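Trundell Home Saliva Test, Pack of 2: Review

My state made recreational marijuana legal in November, and my employer kept its zero-tolerance policy. I drive a delivery van out of Clirkstead, so I bought the Trundell kit to get some idea of where I stood before a shift. I have used both tests in the pack.

The box holds two sealed swabs, two plastic cassettes and a folded sheet of instructions. You keep the swab under your tongue until the tip changes color, push it into the cassette and wait. One line means THC was found and two lines mean it was not. That is the reverse of what most people expect, and the sheet should say it in larger print. The second line can be faint. A faint line still counts as negative, according to the sheet, but I had to hold the cassette under a lamp to see it.

I took the first test at night, a few hours after an edible, and it was positive. I took the second the next evening and it was negative. Both results made sense to me. 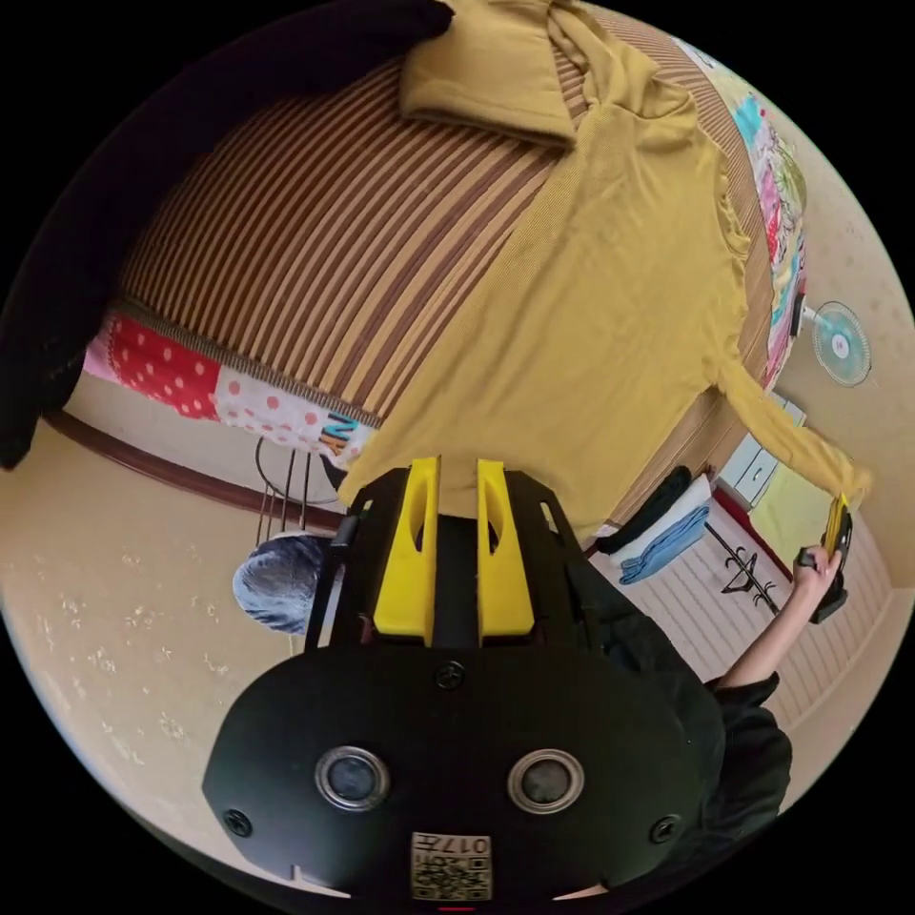
Müzeyyen Yaman commented on an earlier version of this review that a negative swab did not help her at all, as her company tests urine, and urine can stay positive for weeks after saliva has cleared. She thinks the front of the box should say so. I agree. It is mentioned once, on the back of the sheet, after the storage directions.

The kit also can't tell you whether you are fit to drive. It gives a yes or no at a set cutoff and says nothing about impairment. The same complaint gets made about roadside tests, and lawmakers in several states are still arguing over it. Don't take a negative line as permission to get behind the wheel.

I have also tried the Bekavum strips, which use urine. They are cheaper and easier to read, but messier. The Lema reader connects to a phone and keeps a log of results. I did not want that log to exist, so I sent it back unopened.

I would buy the Trundell again if my employer used saliva tests. For anyone facing a urine screen, the Bekavum strips are the better match.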